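The Boring Examples Are the Ones I Want

I've been collecting demonstrations for a learning arm for a while now, and I have an opinion I can't keep to myself anymore: most of us are way too tidy about it. We set everything up nicely, we practice the move until it looks smooth, and then we save the pretty ones and toss the rest. I did that for months! My first set, which I called Prallow (don't ask, all the good names were taken), had 2,756 episodes in it, and I threw out every one where I hesitated or came in at a bad angle and had to back off. I was so proud of how clean it looked.

Then I trained on it, and the arm moved beautifully right up until it was a little bit off. After that it had no idea what to do. Why would it? I had never once let it watch somebody be a little bit off.

So these days I leave the clutter on the table and I leave my wobbles in. The set I'm working on now is called Kandinora. A blue cloth, a plate, a toy strawberry, a couple of cups, all of it stays out while I work, and I push things around between takes without thinking too hard about where they land.
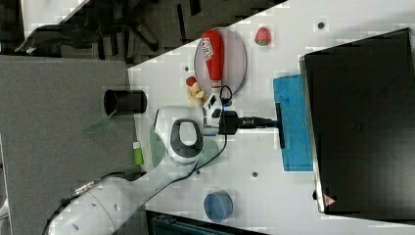
Skinimgate wrote to me after I posted a short version of this, saying that messy data just teaches messy habits, that a small model will copy the hesitation along with the recovery, and that anybody with fewer than a few thousand episodes should stick to clean ones and spend the effort on better starting positions.

I've chewed on that one a lot. The part about starting positions is dead right, and I'd been lazy there. But I think there are two kinds of mess and we keep lumping them together. One kind is me scratching my nose for four seconds while the arm hangs there doing nothing. Cut that, please, it teaches waiting. The other kind is me missing, noticing, and fixing it. I'd give up ten perfect runs for one good fix, and I say that as someone who really, really likes a perfect run.

The other thing I've changed my mind about is the close-up view. I used to treat the wrist camera as a bonus, something you glance at when the overhead view gets confusing. Now I go through the wrist footage first, every session, with a cup of coffee (okay, two). The overhead view flatters you. Everything looks fine from up there, and you feel like a genius.

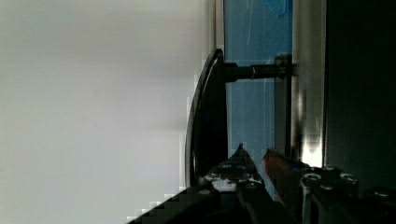 Close up, you find out how much you've been relying on your own eyes while you were steering. I could see the whole table when I was recording, and the model can't see it through mine. If I'm making a decision based on something that never shows up in any camera, then I'm asking it to guess, and it will guess badly. My rule now is that I do a few takes looking only at the camera feeds. It's slow and kind of miserable, and my success rate drops like a rock, but those takes are worth having.

How many do you need? People always ask me that, and I wish they'd ask how different the examples are. I once recorded 156 in one afternoon without moving a single thing on the table, and I'm pretty sure I could have stopped at 60 and lost nothing but a sore thumb. Meanwhile an evening where I got nearly 60 done, shuffling stuff around every time, did more good than that whole afternoon.
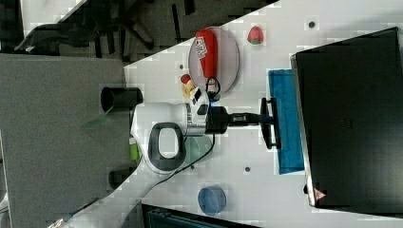 It does make the work harder to enjoy, I'll admit. There's a rhythm you get into when nothing changes, and breaking it over and over is tiring. My notes get longer too. For every take I write down what I meant to do and whether I changed my mind halfway, and a surprising amount of what I've learned has come out of that second column.

I'm not telling anyone to dump their clean set. Mine's still on the drive, and I mix a chunk of it in. But if you're about to hit delete on a take just because it made you wince, watch it one more time and check whether you got yourself out of trouble. If you did, keep it.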